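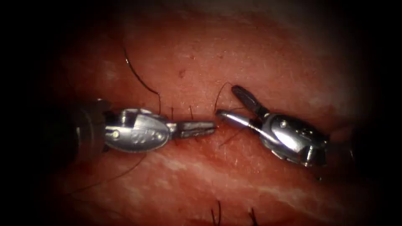
Pinça fechada, ao que parece no fio. Seguimos.

1/ O disco novo dos Zumell saiu e já li três vezes que é "o regresso do thrash a sério". Ouvi-o inteiro, duas vezes, com o folheto das letras na mão. Tenho dúvidas. Vai em fio porque não cabe num post.

2/ Começo pelas letras, que é do que toda a gente fala. São dez temas e em oito há uma trincheira, um tanque ou um general sem cara. Não tenho nada contra a guerra como assunto. Tenho contra a guerra como papel de parede.

3/ Em "Lavidstead", que é suposto ser a peça central, a batalha não tem lado, nem ano, nem motivo. Há lama e há sangue. Quem combate? Porquê ali? O nome soa bem no refrão e parece-me que a investigação acabou aí.

4/ Já me responderam que o género é assim e que não se pede tese de história a uma banda de thrash. Certo. Mas então não me vendam o disco como "retrato cru do soldado". Foi a editora que escreveu isso, não fui eu.

5/ A Gerkport, já agora, fez uma edição em vinil vermelho de 300 exemplares, "esgotada em minutos". Ontem à noite ainda a encontrei em duas lojas. Talvez os minutos sejam dos compridos.

6/ O que funciona: a bateria. Seca, pouco tratada, com a tarola à frente como já quase não se ouve. O segundo tema arranca a 92 bpm e, quando duplica, duplica mesmo. Aí levantei-me da cadeira, admito.

7/ O que não funciona: os solos. Entram todos no mesmo sítio, depois do segundo refrão, e saem todos com a mesma alavancada. Ao quinto tema já eu sabia o segundo exacto.

8/ A voz é outra conversa. A Rochelle Maihi entrou para a banda em dezembro e é de longe a melhor coisa que lhes aconteceu. Percebe-se cada sílaba. O problema é que assim também se percebe o texto.

9/ "Marchamos até ao fim / o fim marcha até nós." Lido no folheto é pior.

10/ Comparem com o primeiro EP dos Henare. 17 minutos, gravação de garagem, uma única canção sobre guerra, e é sobre um tipo que espera um comboio com a mala do irmão. Não há um tiro na letra toda. Ainda hoje me custa ouvi-la.

11/ Perguntam-me se os vi ao vivo. Vi, numa sala para 1,000 pessoas que estava a meio. O som do baixo perdia-se todo atrás da mesa. O público sabia o refrão de "Lavidstead" de cor, isso dou de barato, e cantou-o mais alto do que o PA.

12/ E sim, ao vivo as letras incomodam menos - ninguém vai para o meio do mosh analisar estrofes. Só que o disco é para ouvir em casa, e em casa tenho tempo.

13/ A quem me mandou mensagem a dizer que não percebo de metal: tenho a cassete da primeira demo deles, comprada à mão, com a capa fotocopiada torta. Gostava deles. É por isso que são treze posts e não um.

14/ Catorze, afinal. Ouçam o segundo tema e o último. O resto, emprestado.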